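Home | Course Notes | Labs | Reading | Contact

Vertebrate Paleontology, Unit 2: Estimating Body Mass in Extinct Mammals
Notes by Natalie Crabtree

Body mass cannot be measured from a fossil. It is estimated from bones that carry weight, mainly the femur and humerus. The usual input is the circumference of the shaft at its narrowest point. A regression is fitted to living species of known mass, and the fossil value is read from the line.
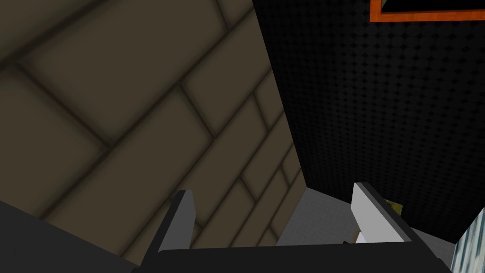

Simulated view: gripper fingers and tiled wall.

Tooth size is a weaker predictor. In the Hulme worksheet, a single lower molar gives 2,243 g and the femur of the same animal gives a value 500 g lower. Report both and state which regression was used.

Shafts crushed during burial should be left out. Juveniles are also excluded; check that the growth plates are fused before measuring. Take each measurement twice, on different days if possible, and enter the mean in column 2.
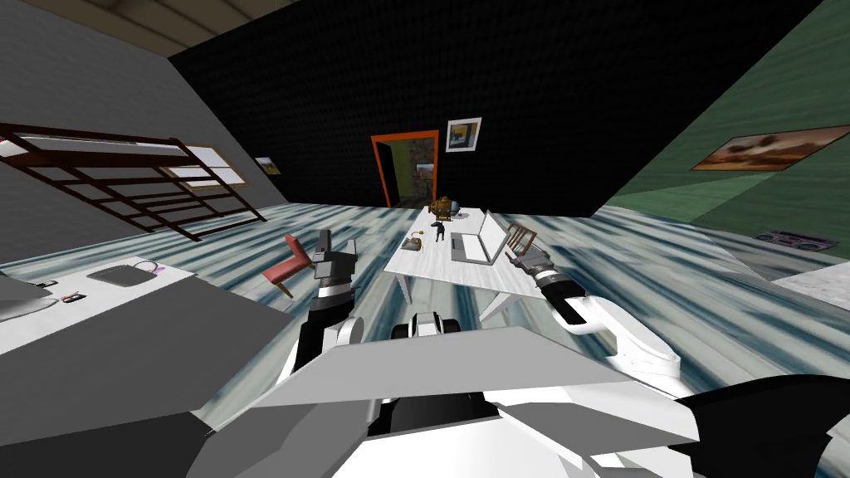 Why is the femur preferred over the skull?
The femur supports the body directly, so its thickness follows mass more closely than skull length does.

Worksheets go to Kibet Lema before the November lab.

Shares: 20 | Comments: 2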